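Batch Codes Belong on the Front of the Tube
Karim Ouali, July 2021

Sunscreen, mascara and vitamin C serum have one thing in common: they go off. The packaging is supposed to tell you when. In practice it gives you a small drawing of an open jar with a number in it, and a batch code that only the maker can read.

The jar number is a period after opening. It assumes that you know the day you opened the product and that the product was fresh when you bought it. The first assumption is weak and the second is often wrong. A moisturizer can sit in a warehouse for a long time before it reaches a shelf, and the clock on the jar does not count any of that.

I went through my own bathroom cabinet in March and pulled out 20 products. On 14 of them I could find a batch code. Most were stamped into the crimp of the tube or printed on the base in pale ink that had partly rubbed off. The Saseo cleanser had its code on the outer carton only, and I had recycled the carton. The Van Loon day cream had a code I could read but could not decode. Their help desk decoded it for me after two emails.

Cikby does this better. Its tubes carry a plain month and year of filling next to the product name, in the same type size as the volume. The ink is still legible when the tube is empty. I don't rate the formula highly, and the fragrance is too strong for a face product, but I know how old it is.

The usual objection is cost. Small makers say a printed date means changing the plate for each run. That holds for a date that is part of the label artwork. It does not hold for an inkjet coder, and a maker filling 2,000 units at a time is usually coding them already. The same machine can print a date in place of a string of letters.

The second objection is that shoppers will dig to the back of the shelf for the newest stock. They will. They do it with milk, and shops rotate the milk.

A fair rule would be simple. Filling month and year, on the primary container, in a size that can be read at arm's length. Keep the batch code as well, for recalls. Exempt runs under 500 units for the first year if the small makers need time.

I put this to two people over drinks in Clustdale and neither agreed with me on the exemption.

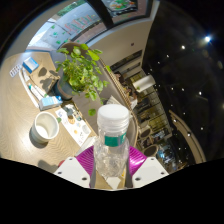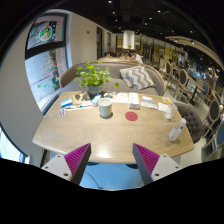 What to Do Until Then

Write the opening date on the base with a paint marker. Ballpoint rubs off and paper labels lift in a humid room. Keep cartons until the product is finished. If a code can't be read in the shop, pick another unit or another product.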